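# Let the Toads Have the Road

11/13/20 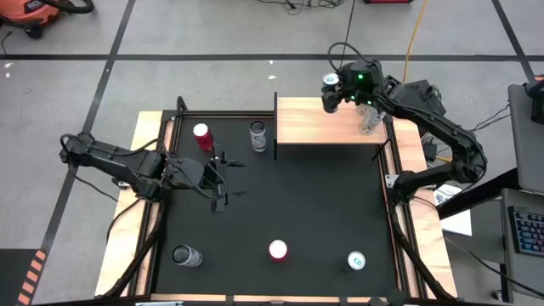 Every November my town argues over whether to close Skavden Lane at night so the salamanders and newts can get across to the ponds, and every November somebody tells me it would be easier to just invent something. Fine. I love inventions! I read about clever machines at breakfast when I should be answering email. But I notice that the clever part usually happens on a tabletop. There's a black mat, everything sits on a nice flat surface, and a gripper is holding a white can with a colored label. A can is a great thing to pick up. It's stiff, it has a sensible shape, and it doesn't pee on you when you lift it (newts, I'm sorry to report, have no manners). A wet road in the dark with leaves all over it is a different job, and the animals in question are as long as my finger and the same color as the leaves.

So let me make my case for the boring solution, which is a gate.

I've been walking the lane for 8 seasons now with a flashlight and a bucket. Last fall our group carried 215 animals across, and I was proud of that for maybe a day, until Pushpa Nigam pointed out that we only walk from dusk until people get cold. She keeps the records for the ponds on the Virnham side and she's been at this much longer than I have. Her guess is that the ponds could support something like 4,000 adults if the road weren't sitting in the middle of everything. I don't know if she's right. I do know what the pavement looks like the morning after a warm rain, and I wouldn't wish that on anybody before coffee.

The plan in front of the town is tiny. Seven nights, picked by the weather, with the gate down from sunset to sunrise. Drivers would go around by Orkden Road, and yes, I've driven it, and yes, it's longer, and there's a stop sign at the bottom where you sit and wonder what you're doing with your life. The three houses on the lane would still get in and out. So would ambulances. It's all written into the plan, which is two pages long with big print, and I wish more people would read it before they stand up at the meeting.

What they want instead is a tunnel. I used to want a tunnel too! I've seen pictures of good ones, with little fences guiding everybody in, and they're wonderful. But a tunnel means digging, and digging means money we don't have, and the money means waiting for a grant, and meanwhile it rains. I've also been told that some amphibians will walk right up to a tunnel that's too dry or too dark and turn around. You have to build it right and then you have to keep it clear of gunk forever. The gate costs us a gate, plus whoever goes out in the rain to swing it shut. I'll do it. I'm up anyway.

And then there's the complaint that it's "only salamanders." This one gets me going, so bear with me. The woods behind Myung Farm are full of them, and you almost never see one, and that's the whole reason people think they don't matter. They eat enormous numbers of bugs and small crawly things, and then plenty of other animals eat them. Take them out and I couldn't tell you exactly what goes wrong first. I'd rather not run the test on the only woods we've got.

Could the gate flop? Sure. The forecast will fool us, and we'll close on a dry night and leave it open on a wet one, and somebody will be late to a shift and furious with me personally. I can live with that. Try it for one season, let Pushpa compare her pond counts, and if the numbers don't budge I'll come to the next meeting and say so into the microphone, which I hate.

The vote's at the school library at seven. Park around back, please, because the front lot floods, and watch where you put your feet on the way in.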